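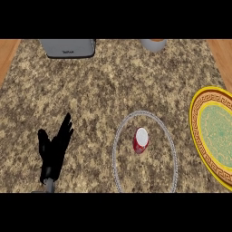 Wanted: people willing to disagree about kitchens

Vasel is looking for 9 reviewers to help finish our code of practice for robot hands working among household crockery. The current draft has 211 clauses. Randa Jaber, who wrote most of them, accepts that this may be too many.

You will watch short simulated runs on a kitchen counter and mark each one against the draft. Was the hand open before it came near the plate? How close is too close to a glass rim? Clause 100 says "a sensible distance" and has so far produced one resignation.

We would like to hear from people who have washed up for a living, written safety rules or had to obey them. Engineers may apply, but please read clause 4 first – it concerns the phrase "edge case" when the thing in question is a plate.

No programming needed. The work is remote, takes two evenings a month until September and pays a flat fee of £2000. Reviewers are named in the published code unless they ask to be left out, and two already have.

To apply, send one page to Omar Bataineh at Vasel, describing a rule you once followed and thought was wrong. CVs are optional. Questions about pay go to Afaf Karaki, who will answer them faster.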